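3. Study Setting and Methods

3.1 The repair program

The study took place in Isomville, a town with one public library branch and a small repair shop that shares its parking lot. The shop takes in used desktop computers from households and local offices, replaces worn parts, and passes the machines on to families who do not own one. Intake forms are kept on paper and typed into a spreadsheet at the end of each month. We were given access to these forms, with names and addresses removed, through Siu-fong Su, who manages intake at the shop.

Each form lists the age of the machine as stated by the donor, the reason for giving it away, the parts replaced, and the work time in minutes. The last field was often filled in from memory. We treat it as a rough guide and do not use it in the main model.

3.2 Sample

The forms covered 680 machines. We removed records with no stated age and records where the donor was a business closing its office, as those machines were given away for reasons unrelated to their condition. Laptops were kept in the sample but are reported separately in Section 4, because many of their parts cannot be replaced in the shop.

To learn more about why people keep or give up a computer, we also mailed a short survey to 2,000 households in Isomville and the nearby town of Stondell. The survey had four questions on computer use and one open question: "What would make you repair a computer instead of replacing it?" Answers to the open question were sorted into groups by two readers working apart. Where the readers disagreed, Casimiro Cabello made the final choice.

3.3 Interviews

We held interviews with donors who had checked a box on the survey saying they could be contacted. Each interview lasted up to 70 minutes and was held at the library or by phone. We asked people to describe the last time a computer gave them trouble, what they tried first, and whom they asked for help.

A common theme was the closed case. Several donors said they had never seen the inside of a desktop computer and assumed that opening it would cause damage. Others had opened the case once, usually to clean out dust, and described the inside as simpler than expected. This matters for our later argument – people who had opened a case even once were more willing to pay for a part. We return to the point in Section 5, where it is compared with the survey answers.

Machines were examined with the case open before any part was ordered (Figure 2). The first check was for dust and visible damage, followed by a power test and a memory test. A machine that failed the power test was set aside for parts unless the supply could be swapped from stock.

Figure 2. An open computer chassis near a window with vertical blinds.
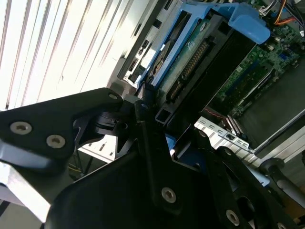

3.4 Limits of the data

The records come from one shop and reflect its habits. Donors who throw a computer away do not appear in them at all, and we have no good way to estimate how many there are. The survey reaches some of these households, but people with an interest in repair were probably more likely to mail it back. Work times should also be read with care, for the reason given in Section 3.1.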